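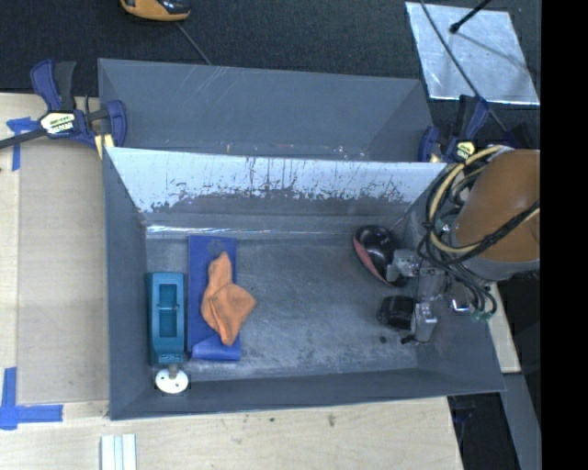

Should spare fingers and hoses be in the first budget for a picking arm, or can they wait?

Put them in the first budget. They wear out before anything else does, and a separate order later usually means a second round of approvals and another shipping charge.

Posted Apr 4, 2019 by Mistico

Some background. We are a small returns shop looking at one arm that picks mixed items out of one bin and drops them in another. The quote from Halex covers the arm, the controller and 2 days of setup. Spares are a separate line at $1,628, and my manager wants to cut it. We'd like to be running by August. What would you keep?

Ametti

Keep the line but ask them to break it down. Ours had a spare controller cable in it that we never used, and that was a good part of the price. What we did go through was finger pads and air tubing. Also ask for the lead time in writing. We waited 51 days for a set of pads, and the arm sat idle for most of it.

Don't forget bins and clamps. Suppliers rarely quote them. Buy two extra bins of the exact same model while you're at it, as a slightly different depth means setting the heights again.

Krajčí

Depends on what you pick. Soft stuff like clothing is easy on the pads, hard plastic less so. I'd get a price for a year of support too and compare – sometimes the wear parts are included and then you'd be paying twice.

Mistico

Thanks both. I've asked Halex for the breakdown and the lead times. Support wasn't in the quote at all, so I'll ask about that next.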